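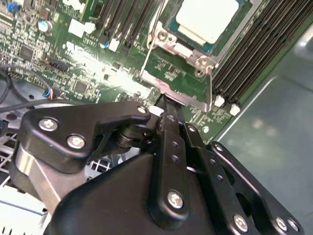

A reader of the last edition wrote to ask why a whole chapter on the socket, when the processor goes in once and stays put for years. Fair question. Their shop at Vulberg swaps fans and drives all week and hardly ever lifts a CPU.

Answer is that the socket is where the expensive mistakes get made. A bad drive costs you a drive. A bent contact costs you the board, and a server board is not a cheap thing to have to explain to the boss.

Chapter 13
Processors, Sockets and Retention

Before you start: you should have done the static handling work in Chapter 2 and have your own wrist strap. If you missed it, go back. The prac at the end of this chapter can't be signed off without it.

What's covered
The socket and its metal retention frame
The lever, and how much force is normal
Lining up the processor
Memory slots either side, and keeping your sleeves out of them
Thermal paste - how much, where, and cleaning up the old stuff

13.1 Getting your bearings

Find the socket first. On most server boards it sits between banks of memory slots, which keeps the paths between processor and memory short. Good for speed, not so good for fingers. The little latches at the slot ends catch on cuffs and lanyards, so roll up, tuck in.

A metal frame goes round the processor and holds it down. The flat top of the chip shows through the middle and that's the bit the heatsink presses on. Along the side, a thin lever. Colour and shape vary by maker, the job doesn't. Have the board manual open at the socket page before you touch anything, and check wether there are one or 2 levers and which goes first.

Leave the screws on the frame alone. Students see a screw head and reach for the driver. The frame opens with the lever.

13.2 The lever

Press down, ease out sideways, let it up slowly under your thumb. Don't let it fly. Closing it takes more push than you'd expect, and a bit of creaking is normal. If it stops dead, stop as well. Open up, look at the corners, try again. Most times the chip is seated a touch crooked.

Never touch the contacts. Not with a finger, not with a cloth, not with the corner of the anti-static bag.

Bench note. The Fandden training boards have had a lot of use and the frames are scuffed. Doesn't matter for the prac. The Etari boards are newer and the levers are stiff, so allow for that.

13.3 Words you'll need

Retention frame: the metal surround that holds the processor in the socket.
Latch: the clip at the end of a memory slot.
Seated: all the way in, flat, nothing rocking.
Torque order: the sequence for heatsink screws, usualy printed on the heatsink label. See 13.6.

Read through to the end of 13.5 before the prac. Bring your strap, a lint-free cloth and the Seok worksheet, page 3 filled in.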